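**Betreff:** Re: [Nähliste] Funktionsshirts reparieren oder zerlegen?
**Von:** Rehema Mugo
**Datum:** 27. Juni 2021

Hallo zusammen,

ich antworte gesammelt, weil zu dem Thema inzwischen mehrere Mails aufgelaufen sind. Zuerst noch einmal die Ausgangsfrage aus der Liste, gekürzt:

> Ich habe vom Sportverein einen Sack alter Trikots bekommen, alles Polyester, manche glatt, manche mit kleinen Löchern im Gewebe. Ein paar haben Laufmaschen oder aufgegangene Schulternähte. Meine Maschine lässt bei dem Zeug ständig Stiche aus. Mit der Universalnadel geht gar nichts, mit der Jeansnadel wird es schlimmer. Lohnt sich das Flicken überhaupt, oder schneidet ihr so etwas gleich zu Putzlappen? Und was macht ihr mit dem Geruch, der auch nach dem Waschen bleibt?
>
> Gruß
> Doria

Zu den Stichen: Die Jeansnadel ist für Maschenware die falsche Wahl. Sie ist spitz und kräftig und sticht in den Faden, statt zwischen die Maschen zu gehen. Nimm eine Stretchnadel in Stärke 75, bei sehr dünnen Trikots auch eine Jerseynadel in 70. Neu einsetzen, keine angefangene aus der Dose. Wenn dann noch Stiche fehlen, den Nähfußdruck etwas senken und neu einfädeln, und zwar bei gehobenem Fuß. Polyestergarn oben und unten, keine Baumwolle. Ich habe meine alte Fourie lange verdächtigt, dass der Greifer verstellt ist, dabei war es jedes Mal die Nadel.

Bei den Löchern kommt es darauf an, was gemeint ist. Viele Trikots sind aus Mesh, da gehören die feinen Löcher zum Stoff. So sieht so ein Material aus, und an der gebogenen Naht sieht man, wo es sich wellt. 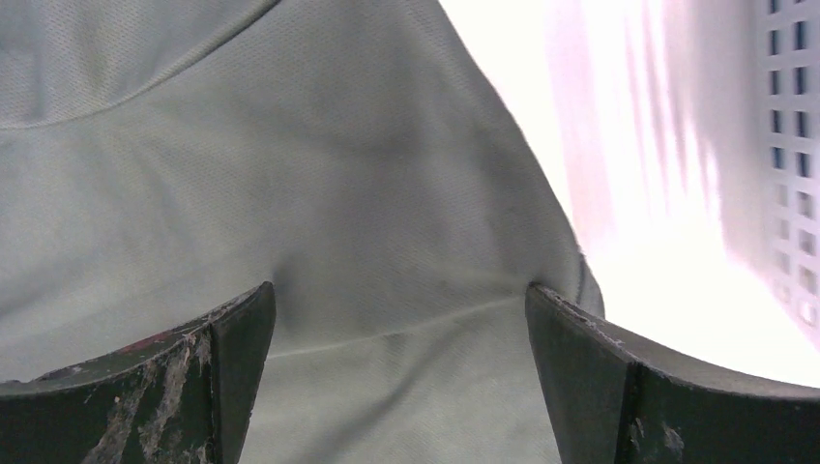

Feines Mesh in Graugrün, oben links die gebogene Naht.

Aufgegangene Schulternähte sind die einfachste Reparatur überhaupt. Nahtzugaben aufeinanderstecken, besser noch mit kleinen Klammern, dann mit schmalem Zickzack (Breite 1, Länge 2,5) nachnähen und vorne wie hinten ein Stück über die intakte Naht laufen lassen. Den Stoff nicht ziehen. Wer eine Overlock hat, nimmt die, aber nötig ist sie nicht. Bei Meshstoff lege ich einen Streifen Seidenpapier unter und reiße ihn hinterher ab, sonst zieht der Transporteur den Anfang nach unten.

Laufmaschen dagegen kann man nur sichern. Ich fange die offene Masche am Ende mit einem Faden, ziehe ihn nach links und vernähe ihn. Schön wird das selten. An den Seiten unter dem Arm stört es niemanden, auf der Brust würde ich das Trikot nicht mehr als Kleidung weitergeben.

Zum Bügeln: so wenig wie möglich. Polyester wird bei zu viel Hitze glänzend, und das geht nicht mehr raus. Stufe eins, Tuch dazwischen, kein Druck. Bügelvlies zum Unterkleben hält auf Mesh nach meiner Erfahrung nicht lange, nach ein paar Wäschen hebt sich der Rand. In Firidthorpe haben wir es im Nähtreff mit zwei verschiedenen Sorten versucht und beide wieder abgezogen.

Der Geruch sitzt oft in Resten von Weichspüler. Also keinen verwenden, auch wenn die Packung etwas anderes empfiehlt. Ich weiche die Teile über Nacht in lauwarmem Wasser mit einem Schuss Essigessenz ein, spüle sie klar und wasche sie dann bei 40 Grad mit Pulver ohne alles. Auf links drehen und die Trommel nur halb füllen. Manche Trikots brauchen das zweimal. Danach auf die Leine, nicht in den Trockner.
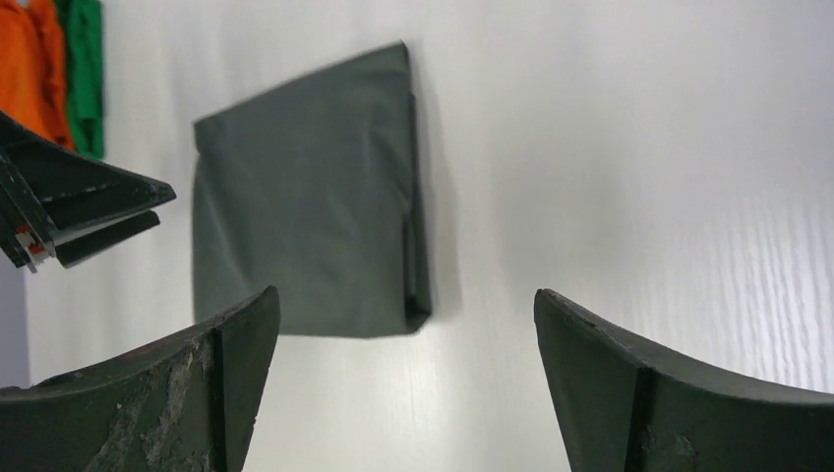
**Taugen zerschnittene Trikots als Putzlappen?**
Für Staub und Fensterrahmen schon, zum Aufwischen von Wasser kaum, dafür saugt Polyester zu schlecht.

Ich sortiere deshalb inzwischen so: Alles mit heiler Fläche wird geflickt oder zu Beuteln für Obst und Gemüse vernäht. Aus einem Männertrikot kommen bei mir bis zu zwei Beutel heraus, wenn der Aufdruck nicht im Weg ist. Aufdrucke meide ich grundsätzlich, die Folie klebt am Nähfuß. Bündchen und Reißverschlüsse trenne ich ab und hebe sie auf. Der Rest geht als Füllung in Sitzkissen, klein geschnitten, aber die Kissen werden ziemlich schwer.

Wer Stretchnadeln braucht: Moltedard hatte zuletzt noch Packungen da, die Größen vorher am Telefon erfragen. Im September machen wir im Nähtreff wieder einen Abend nur zu dehnbaren Stoffen, Termin schicke ich über die Liste. Eigene Maschine mitbringen, wenn es geht, und bitte das Fußpedal nicht vergessen.

Doria, schreib doch noch, was für ein Modell du hast. Bei manchen älteren Maschinen passt der Kolben der heutigen Nadeln nicht, dann müssen wir anders suchen.

Viele Grüße
Rehema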